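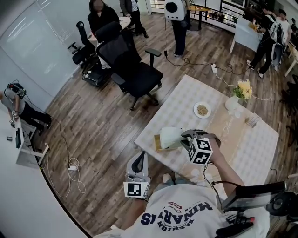
両手にハンドグリッパーを持って、箱からティッシュを引き出しているところ

Flarnen ハンドグリッパー(両手セット)
見学・体験会のご案内つき製品ページ

製品ページまでお越しくださって、ありがとうございます。Patlowの手持ち式グリッパー「Flarnen」は、人が左右の手に1台ずつ持って、ふだんの家事や片付けのような作業をそのままこなしながら、手先の動きを記録していくための道具です。カタログの数字だけで選んでいただくのも、もちろんありがたいのですが、握り具合や指先の感触といったものは文字にするとどうしても抜け落ちてしまいますので、わたしたちはできるだけ、まず触りに来てください、とお伝えしています。そんなわけで、このページも半分は製品の説明、半分は見学のお誘いになっています。少し長いのですが、お茶でも飲みながらお付き合いください。

体験会でやっていただくこと

会場はIbrahimショールームの体験フロアです。テーブルにはチェックのクロスをかけて、花を飾って、お皿には木の実か豆のようなものを盛って、というふうに、どなたかのお宅の食卓に近い雰囲気でお迎えしています。はじめて来られた方には「展示会のようなものを想像していたのに、なんだかお呼ばれしたみたい」と言われることがあって、これがわたしたちにはなかなか嬉しいのです。

最初の課題は、たいていティッシュです。箱から一枚つまんで、引き出す。素手なら考えもしない動作なのに、グリッパー越しだと、これがまあ奥が深い! 開いた爪をどのくらいの角度で差し入れるか、どこで閉じるか、引く向きは真上か斜めか。力を入れすぎると次の一枚まで連れてきてしまいますし、遠慮していると端がするりと逃げます。何度かやっているうちに手首の使い方がわかってきて、皆さん急に無口になります(わたしたちスタッフも、新しい指先パッドを試すときはまったく同じ顔をしているはずです)。

ティッシュに慣れてきたら、お皿の上の小さなものをひと粒ずつつまむ課題に進んでいただけます。ころころ転がるものは、柔らかいものとはまた違った難しさがありまして、こちらのほうが得意だという方も案外いらっしゃいます。花瓶の花に触ってみたいというご希望もよくいただきます。茎は思ったより滑りますので、どうぞゆっくり。

ひとつの課題に使っていただく時間は20分を目安にしています。もう少しやりたい、という方がほとんどですので、次の回に空きがあればそのまま続けていただいてかまいません。遠慮なくスタッフに声をかけてください。

本体のつくり

本体は淡いグレーで、指先には黒いカーブしたパッドがついています。パッドは消耗品という扱いで、工具なしで付け替えられるようにしました。じつは初期の試作ではねじ留めだったのですが、替えるたびに小さなねじをテーブルの下で探すことになり、開発チームの膝がすっかり埃だらけになってしまいまして。いまの方式になってからは、作業の途中でも気軽に替えられるようになりました。

白いキューブの各面に見える白黒の四角い模様は、位置と向きを読み取るためのマーカーです。手首をひねっても、腕を斜めに伸ばしても、どれかの面がカメラから見えていれば姿勢を追いかけられる、という考え方でできています。お手入れは、乾いた柔らかい布で軽く拭くだけで十分です。アルコールを含んだシートは印刷面を傷めることがありますので、こちらはご遠慮ください。模様がかすれてきたときは、キューブだけを交換部品としてお求めいただけます。

握るところの形は、ずいぶん悩みました。手の大きな方に合わせると小さな方の指が届かず、その逆もまたしかりで、結局、握り部分のカバーを2種類ご用意することにしました。体験会では両方お試しいただけますので、最初に渡されたほうがしっくりこないな、と思われたら、我慢せずにおっしゃってください。途中で替えていただいても記録には差し支えありません。

一緒にご覧いただけるもの

フロアでは、背負い型のユニット「Ultier」もあわせてご案内しています。こちらは白い背負い型の筐体に機材をまとめたもので、Flarnenをお使いの方から「記録用の機材を机に並べておくのが大変」というお声をいただいて始めた製品です。背負ってみたいという方には、肩ひもの長さを合わせるところからお手伝いします。ユニットから伸びるケーブルの取り回しも、歩きながら実際に確かめていただけます。

それから、頭に装着する記録用のリグ。机に向かってかがみ込む姿勢が続くと首が気になる、というご相談をよくいただきますので、ご自分の作業の高さに近い机を選んで試していただくのがよいと思います。眼鏡をかけたままでも装着できますが、フレームの太いものはベルトと当たることがあります。ご心配な方は予約のときに一言添えておいてください。

当日は複数の体験が同じフロアで進みますので、隣のテーブルの様子が自然と目に入ります。よその方のやり方を眺めているのも、これがけっこう参考になるんです。あ、ああやって持てばいいのか、と気づいて自分の席に戻られる方もいらっしゃいますし、休憩がてら立ち話が始まって、そのまま業種の違うお客様どうしで情報交換をされていた、ということもありました。

主な仕様

製品名:Flarnen ハンドグリッパー
構成:左右各1台、マーカーキューブ、握り部カバー2種、接続ケーブル一式
指先パッド:黒、交換式(工具不要)
推奨する対象物の重さ:片手で200グラムまで
パッドの交換の目安:開閉3000回ごと
接続:有線
使用場所:屋内専用

対象物の重さについて、少しだけ補足させてください。これは爪の強さの限界という意味の数字とは別に、長く作業を続けても手が疲れにくく、つまむ動きがきれいに記録できる範囲としてお出ししているものです。もう少し重いものを扱いたいというご相談もよくいただいていて、対象物の形や持ち上げる高さによってお返事が変わりますので、実物をお持ちいただくのがいちばん早いです。お菓子の袋、洗濯ばさみ、薬のシート、毛糸玉。これまでにお持ち込みいただいたものを思い出すと、それだけで一晩お話しできそうです。

交換の目安のほうも、使い方次第で前後します。紙や布のような柔らかいものが中心なら、パッドの表面は長くきれいなままですし、角のあるものを毎日つまんでおられる研究室では早めの交換をおすすめしています。表面を指でなでてみて、つるっとした感じがしてきたら替えどきです。

見学・体験会のお申し込み

体験会は予約制です。お申し込みフォームの「見学希望」を選んで、ご希望の時間帯と人数、それから試してみたい作業をお書きください。作業の欄は空白でも大丈夫ですが、「引き出しの中の文房具を分けたい」「布巾をたたませたい」というように具体的に書いていただけると、こちらもテーブルの用意に張り合いが出ます。

午前の回は10時、午後の回は14時に始まります。受付はどちらも開始の少し前から開いています。午後のほうが混み合いますので、じっくり質問をしたい方、社内でのご検討用に細かいところまで確認したい方には、午前の回をおすすめします。7月は学生さんのグループ見学が多く、毎年にぎやかです。その雰囲気がお好きな方はぜひこの時期に。静かに試したい方は、時期をずらしていただくのがよいかもしれません。

見学と体験は無料です。お持ち帰りでの試用をご希望の場合は、体験会に一度ご参加いただいたうえで、別途お申し込みをお願いしています。はじめに握り方と接続の順番を一緒に確認しておくと、持ち帰られてからの「あれ、つながらない」がぐっと減るものですから、ここだけはお手数ですがご協力ください。

服装についてのお願い

腕を前に伸ばして机の上で作業をしますので、袖口の広がった服や長いネックレスは避けていただけると安心です。床には電源タップとコードが出ていますから、かかとの高い靴よりも、歩き慣れたスニーカーのようなものが向いています。お荷物は受付でお預かりします。大きめの鞄でもかまいませんので、そのままお持ちください。

よくいただくご質問

機械はまったくの素人ですが、参加できますか、というお問い合わせが本当に多いのですが、はい、大歓迎です。お箸が使える方ならすぐに慣れます、と言いたいところですけれど、お箸が苦手とおっしゃっていた方がどなたよりも器用にティッシュを引き出された回もありましたので、そこは気になさらずにいらしてください。

左利きの方もそのままお使いいただけます。両手で作業をするセットですから、どちらの手を主に使うかは課題ごとに決めてくださって結構です。最初の設定のときにスタッフがうかがいますので、そこでお知らせください。

記録したデータを当日持ち帰りたいというご要望には、ご自分の作業分に限ってお応えしています。保存用のメディアはお手元のものをご用意ください。容量に余裕のあるものだと助かります。なお、ほかの参加者の方が写り込んだ部分については、お渡しの前にこちらで確認のお時間をいただきます。

お写真の撮影は、ご自分の手元でしたらご自由にどうぞ。周りの方やほかのテーブルを撮られるときは、先に一声かけてください。

ご購入、お見積もりのご相談は、体験会の会場でもお受けしています。書類が必要な場合は、宛名と必要な部数をフォームの備考欄に書いておいていただければ、当日お渡しできるようにご用意します。指先パッドとマーカーキューブの追加注文は、このページの下にある「交換部品」からお進みください。

Patlow 製品案内窓口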